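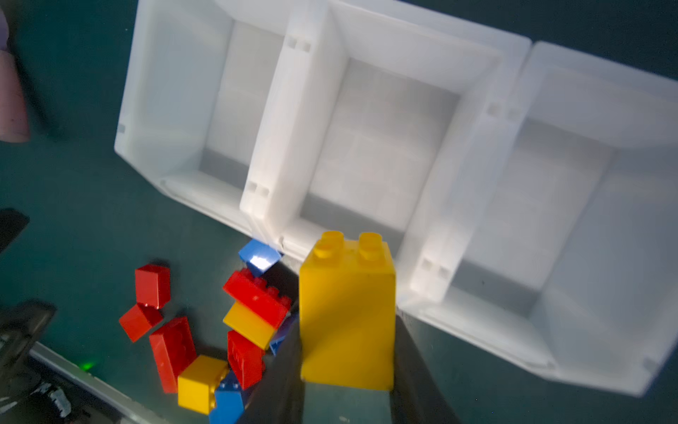 Tray with three compartments, white plastic.

Drindiline Nights

Drindiline Nights is a winter concert series held in the port town of Atach. Mostly brass, small jazz groups, some folk. Runs on Fridays and Saturdays through February, with an opening night in late January. The name comes from Drindiline Street, where the first concerts were put on in the upstairs room of a music shop.

Background

The shop sold second-hand instruments and sheet music and had a room above it for lessons. Evening concerts began there as a way of filling the room in the quiet months. Seating was whatever could be carried up the stairs. Tickets were sold over the counter, cash only, and the early programmes were typed on the back of old price lists, a few of which survive in the town library.

After the shop closed the series had no home for one winter and was split between a church and a school gym. Neither worked well. The church had a long echo which suited the choirs and nothing else, and the gym heating had to be switched off during quiet pieces. From the following year everything moved to the Gwynne.

Venue

The Gwynne is a former cinema on the harbour side of town. Main hall seats 700, balcony included. The balcony is shut for smaller concerts, which brings it down to 500. Stage is shallow - the screen wall was never taken out - so big bands sit in a curve with the drums off to the left. There is a bar in the old foyer, open before the concert and in the interval only.

Sound is generaly thought good in the stalls and patchy at the back under the balcony, where the brass comes through and the double bass doesn't.

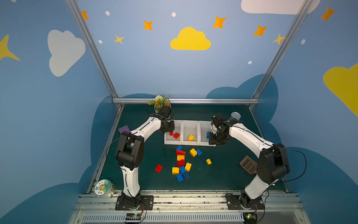 According to one comment on the article's talk page, the rows under the balcony were fine until the carpet was put in, and anyone wanting to hear the bass properly should sit on the right, halfway down, near the side door. No source given. A later reply agreed about the side door but blamed the curtains.

Programme

Each night has two halves. First half goes to a local or regional act, second half to the visiting headliner. Encores are usually played by both together, a custom left over from the shop days when there was no room to leave the stage anyway.

Regular parts of the series:

Opening night - brass band and guest soloist, normally trumpet.
The quartet weekend - two jazz quartets, swapping the order on the second night.
Songs from the harbour - folk and sea songs, seated, no amplification.
Closing night - big band, dancing allowed in the side aisles.

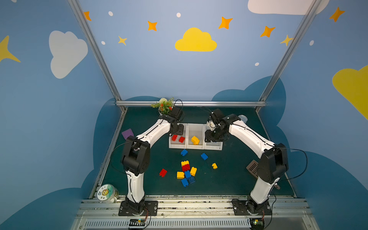
Two robot arms at a tray; red and yellow building blocks in the bins.

The 2022 series opened on 21 Jan 2022 with the balcony closed. Shorter interval than usual, and the bar stayed shut that night. The quartet weekend went ahead as planned, closing night was moved back a week.

Tickets

Day tickets and a series pass. The pass covers all concerts but not a fixed seat, which has been a source of complaint from people used to sitting in the same place. 5 of the concerts are free for under-16s with an adult.

Recordings

Several concerts were recorded and put out by Dileo, a small label based in Atach. The first release was a live album from the quartet weekend, pressed in a run of 1,000 on vinyl, with the encore left off for reasons of length. A second pressing added it back as a seperate seven-inch, and
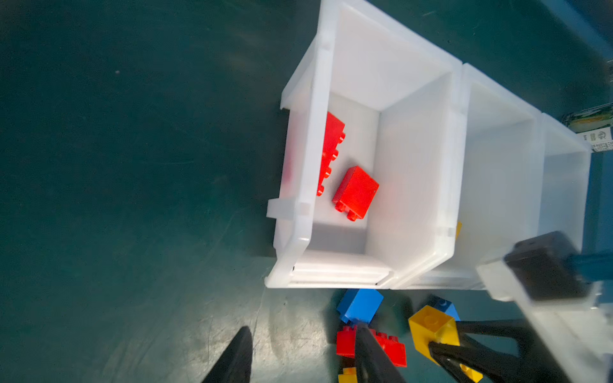

the two are now often sold together, though not always in the same sleeve. Later Dileo releases from the series are download only. Opening nights have not been issued. The tapes exist, condition unknown.

Reception

Local press coverage has been steady, mostly friendly. Reviews tend to praise the encores and grumble about the seats. Visiting musicians have mentioned the narrow stairs to the dressing rooms, especially tuba players.

See also

The Gwynne (Atach)
Dileo discography
Music in Atach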